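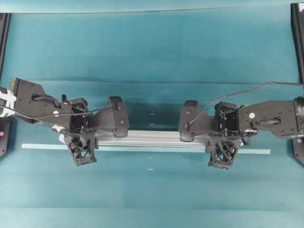
Aluminum extrusion bar over the teal surface

From: Dae-han Bang
To: skonari-shelving list
Date: 2019-12-29
Subject: Re: Re: wall shelves, rail or brackets??

Quick one, typing between errands so sorry for the mess.

Zoia Koval wrote:
> Hi all, we're finally doing the back wall in the pantry. It's
> 1741 mm between the door trim and the corner, old plaster, and
> I have no idea what's behind it. Radymyr says put up one long
> aluminum rail and hang everything off that. I was going to buy
> the Suvis brackets and be done with it. Mostly jars, plus the
> big mixer. Does anybody have a rail up on plaster, and does it
> stay put? Also is it worth paying to have it cut to length or
> can I do that at home?

Rail. Radymyr is right, don't tell him.

I had brackets in the old place, eleven of them down the hallway, and every one ended up at its own height. Mine were probably my fault. But with plaster you drill where the wall lets you, not where the bracket wants the hole. A rail you can drill wherever you find a stud. Much more forgiving.

Finding studs: forget the electronic thing, it went nuts on our plaster (lath nails I think). Strong magnet on a string, drag it slow, mark every spot it grabs, look for the vertical lines. Took me one evening in November. Then a tiny test hole behind where the rail will sit so it never shows.

Cutting. Yes at home, if you have a miter box and a fine blade. Go slow, tape the cut line, file the burr off after or it WILL get your sleeve. Measure the wall at top and bottom too, ours was out by a finger. If you buy the 2000 mm length you get a decent offcut, I used mine as a spice ledge.

Leave a small gap at the corner end. I didnt and had to take the whole thing back down.

The mixer. Wouldn't hang it, myself. Saturnino has his on a shelf and he's happy with it, but his wall is brick. Put it on the floor cabinet, or at least right over a stud and low down. Jars are fine. Jars add up though, full ones, so heavy stuff on the bottom shelf please.

Paint before the rail goes up. We did it after. Regret.

Oh and Gadisa asked last month about the end caps, the Lytvynenko ones fit but they're tight, warm them in your hand first. Gray only as far as I know. Sonum has white but I havent tried them, if somebody has can you post teh part number?

Zoia, send the wall measurements when you have both and I'll do a drilling sketch. Might be after the holiday.

Dae-han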